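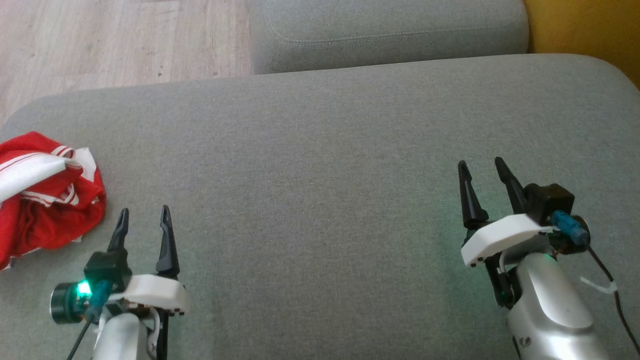
Washing red and white kit without ending up with red and pink kit

Laundry and Fabric Care > Colours
Posted Wed 12 June by leftback_laundry

I have been given the job of washing the five-a-side kit for the rest of the season. The way this works is that whoever misses the end-of-year meal gets voted in, and I had a cold.

The kit is red with white bits, ordered from Rampersad Sportswear by somebody who plainly doesn't own a washing machine. It's 15 shirts and 15 pairs of shorts, 100 per cent polyester according to the label. The label also says "wash with like colours", and I'd love to know what that means when the garment is two colours and they're sewn together.

Last year's set was red and white in August and red and a sort of tinned salmon by Christmas. The lad who washed it swears he did it all at 30. His flatmate says he did it all at 60 with his jeans. I have no wish to be the next one they talk about in the Mosley Arms.

What I want to know:

Does new red polyester actually lose dye, or was that the jeans?
Is there any point in the vinegar thing my mum keeps on about?
Can I put the lot in together? The machine is a Stilach 519 and has a programme called "Sport", which takes longer than most of our matches.
How do I dry it all? I've got one airer and a sofa.

Please be gentle. Before this my system was one basket, one button.

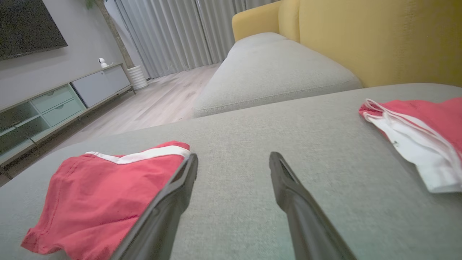

nanwiththemangle
Polyester itself hangs on to its dye pretty well once it's been dyed properly. The trouble is cheap kit, where there's loose colour left sitting in the fabric from the factory, and heat, which lets it wander off and settle somewhere white. So the flatmate has probably solved your mystery. 60 with jeans would do it. 60 on its own might do it.

I did a hockey team's washing for more years than I'd like to put in writing and I never lost a white panel. My way:

Test one pair of shorts before you do anything. Dampen a hidden bit of the red, inside the hem is best, and press a white hanky on it hard for a minute. If the hanky stays white you can relax a bit. If it goes pink, wash the whole set twice on its own before it meets anything you're fond of.

Turn everything inside out. Do up any drawstrings in a loose bow or you'll be there all evening with a safety pin fishing one out of a waistband.

Cold rinse first for mud, then 30, with a liquid for colours. I use Vivora Colour because the shop at the end of my road sells it and for no better reason. Don't use anything that says it's for whites. It may well have bleach or brightener in it and you'll get blotchy red instead of pink white, and then you've got two problems.

Half a drum at most. Shirts in one wash, shorts in another. If they're crammed in they just rub the mud into each other.

Then the bit everyone gets wrong, which is leaving it in the machine overnight. Wet red lying up against wet white for ten hours is how you make salmon. Take it out the minute it stops, even if it's the minute before bed. Give each one a shake and hang it so the red isn't folded over on to the white.

As for vinegar, your mum means well. It does nothing to fix the dye in polyester. It does help with the smell, so don't tell her she's wrong, just tell her it smells lovely.

And please don't dry it on the sofa. Folding it there is fine once it's bone dry. Damp red on pale upholstery is a separate thread, and a sadder one.
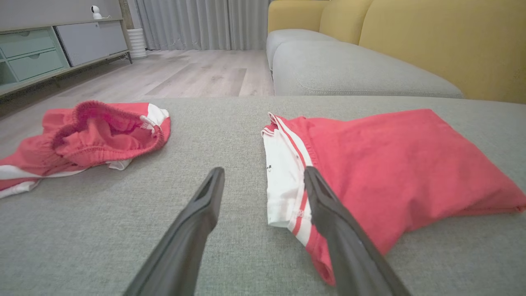 Red shorts with white side panels on grey upholstery

tumble_dry_wit
Colour catcher sheets. Chuck two in. Done.

Also make them wash their own. We tried that and three shirts were never seen again, but it did cut down on the ironing.

leftback_laundry (original poster)
Thanks both. Hanky test done and there's the faintest blush on it, so I'm running the set through twice as instructed, half a drum at a time. By my reckoning that puts me at the machine until Thursday.

I did buy the sheets as well – I'm not proud. The first one came out pale pink, which I found both alarming and oddly satisfying.

One more thing if anybody's still reading. Grass stains on the white panels. Is it washing-up liquid or is that another one of my mum's?

nanwiththemangle
One of your mum's, and this time she's right. Small dab, old toothbrush, leave it a quarter of an hour and rinse it cold before it goes in. Keep the toothbrush away from the red, and from the bathroom.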